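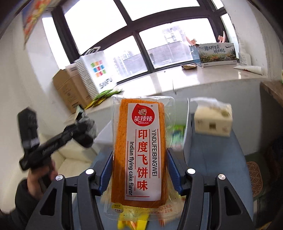

Raili Oksanen wrote to me in March that a rulebook for people holding grippers is a waste of paper, because the people who need it won't read it and the people who read it already work that way. She has run more recording sessions than I have, and I took a while to answer her. I still think she is wrong, and I think the reason she is wrong is the kind of rulebook she has in mind.

The one we were handed at Drekmont had 82 rules. I counted them again before writing this. Some told you how to hold the grip. Some told you how to sit. Rule 40 or so said that objects must be grasped "in a natural manner," and a later one said that grasps must be "consistent across operators." Anyone who has spent a morning picking up packets with a gripper in each hand will see the trouble. My natural manner is to take a flat packet by its lower end and keep it upright. Masaru Kaneko goes in from the side every time. We can each be natural or we can both be consistent, and the book wanted both.

What happened in practice is that each room made up its own rule. In ours, anything with a printed label went up standing, because the person checking the recordings liked to see the label. It was never written down. When the Illés group took over half the work they laid everything flat, and for two months there were two habits going into the same pile of recordings with no note to say which was which.

So my first point is a dull one. A rule that people follow should be written down, even if it is a bad rule. A written bad rule can be found and changed. An unwritten one gets into the data and stays there.

My second point is about tidying. There is a strong pull, in this work, toward clearing everything off before you start. The old book asked for a bare surface and a plain wall. I understand why. It makes the checking faster and the recordings look professional. But the places where people want these machines to work are rooms with a windowsill full of boxes and bags, a sofa, a tissue box, and daylight coming in. If the rules say to take all that away, the rules are choosing what the machine will know. I would rather see a rule that says leave the room as it is, move only what is breakable or private, and note down what you moved.

Private is the part that deserves more space than it usually gets. Drekmont's book had one line on it, near the end. I would put it on the first page: before you record in a home, look for letters, photos, medicine, screens, and anything with a name or number on it. Ask the person who lives there, too. They will think of things you won't. Javiera Núñez does this with a short walk through the room, and it takes her less time than charging a battery.

Then there is the matter of failed attempts. Most teams delete them. A dropped packet, a slip, a second try, all gone by the end of the day. Graker keeps theirs, marked as failures, and I think that should be normal practice. Wrappers are slippery and they bend. A set of recordings in which every wrapper is picked up on the first go is a false account of wrappers. Musa Aliyu disagrees with me here and says that marking failures properly costs more than it is worth, since two people will rarely agree on what failed. He has a point about the cost. Around 130 clips went back and forth between us on exactly that question, and we never settled all of them. I would still keep them, with a mark for "not agreed."

And speed. The book said to move "at normal speed," and then the daily targets made that impossible. If you set a target, the target is the rule, whatever the page says. Write the two together or drop one of them – preferably the target. A hand that swings across to fetch the next thing while the other is still holding one may be fine, and people do that at their own kitchen counters. The same movement made because the clock is running is something else, and the recording can't tell you which it was.

Raili's answer to most of this is that good operators sort it out by themselves. Many do. But they sort it out differently in every room, and then they leave, and the recordings get used by people who never met them. Yaryna Harasym now has the Moltedent recordings to work through, and she spends a good part of her time writing to former operators to ask what they were told. Some of them answer. Two pages kept with the files would have saved her most of those letters, and I would start with those two pages before anyone drafts rule 83.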